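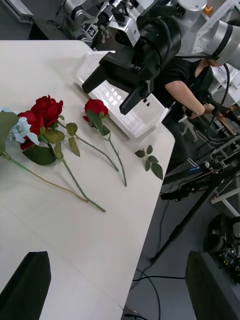

Roses and blue flower on the table, basket behind, operator at the controls. Wrist view.

From: Melur Liew
To: biltholm-demos list
Subject: Re: Flower sorting, what counts as a keeper?

Ikhsan Hartono wrote:

> Hi all,
>
> I have started reading through the flower episodes from the Biltholm
> cell and I need some rulings before I label any more of them. I don't
> want to do this twice like we did with the Gosirley set.
>
> First, leaves. In a lot of episodes there are bits of leaf lying on
> the table that aren't attached to a flower. Some operators pick them
> up and some leave them. Is an episode finished if the flowers are put
> away and the leaves are still there?
>
> Second, failed grasps. If the operator closes on a stem, misses, and
> gets it on the next try, do I cut the miss out or keep the whole
> thing? Dimas says cut. Ehsan says keep.
>
> Third, how messy is the table supposed to be at the start? I have
> episodes with one stem lying by itself and episodes with a pile. They
> are all under the same task name.
>
> Also, are we still aiming for 700?
>
> Ikhsan

Ikhsan, thanks for stopping to ask. I talked to Hafiz and Ehsan this morning and we agreed on the following. If anyone objects, please write to the list before the next session starts, because I would like the operators to work from one set of rules.

1. Loose leaves

The flowers are the task. Detached leaves are not. An episode is finished when every stem with a bloom on it is in its container and both grippers are clear of the table. Leaves left on the table do not make it a failure.

If the operator does pick up a leaf, keep the episode but set the "extra" flag. We had a long argument about whether to remove the leaves before each reset and decided against it. The stems shed when they are handled a lot, and the policy will have to work on a table with scraps on it. What I don't want is the model learning that a scrap near the stem is a good place to close. So if the gripper takes a scrap by mistake and carries it to the tray along with the flower, flag that too.

The case that worries me most is a sprig lying right up against the cut end of a stem. From the side camera the two can look like one long piece. Please check the wrist view before you label the grasp point on those.
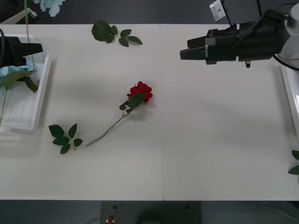 2. Failed grasps

Keep them. Ehsan is right on this one, with a limit. A miss followed by a recovery is useful, and we have too few of them. The limit is 2 misses on the same stem. After that the operator should open, back off and end the episode, and you label it "abandoned". Do not trim anything by hand. If the misses turn out to hurt training we can filter on the label later, but we can't put back frames that were cut.

Dimas, I know you preferred clean episodes only. Your point about the thin stems was fair. On those the operator often can't tell from the handheld controllers whether the fingers have closed on anything, so they lift, look, and come back down. I would count that as a miss even when the movement looks smooth.

3. Starting layouts

You are correct that these should not share a name. From now on there are three:

single — one flower on the table, loose leaves allowed

spread — several flowers, no bloom touching another

cluster — several flowers with at least two blooms touching or overlapping

The cluster layouts are the slow ones. The hydrangea heads hide each other's stems, and their petals are nearly the same pale blue all over, so from close up there isn't much of an edge to go by. Roses are easier to separate by color, but a rose half under a hydrangea is still a cluster. Label by what the blooms are doing. Crossed stems on their own don't make a cluster.
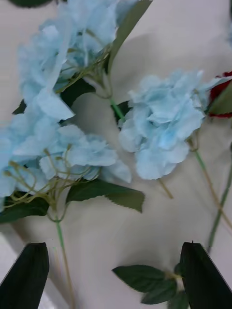
Cluster layout from the wrist, fingers open. The two heads on the left are touching, the round one to the right is clear of them.

For the episodes you have already labeled, please go back over the layout name only. The grasp labels can stay as they are.

4. How many

Yes, 700 is still the target for the whole flower task. Hafiz wants at least 35 percent of that to be cluster, and we are well short. The operators have been favoring the single layout late in a shift, which I understand, but the reset sheet from Pasaribu will now tell them which layout to build and they should follow it.

Sessions stay at 20 episodes per operator before a break. Please don't push past that to fill a quota. The abandoned ones go up at the end of long sessions and then you have to read them.

5. Small things

Containers can be moved between episodes, but not during one. The sheet lists a few positions. Basket or tray is fine as long as the episode notes say which one was used.

The wrist cameras need to be checked at the start of every session. Look at both views and make sure both fingers are visible at the bottom. Sandanitz has a short checklist for this and I will ask them to send the current version — the one on our wiki is from November and still describes the old mounts.

Ikhsan, if you hit an episode that doesn't fit any of this, put the episode number in the notes column with a question mark and move on. I will go through the question marks myself and post the answers to the list.

Melur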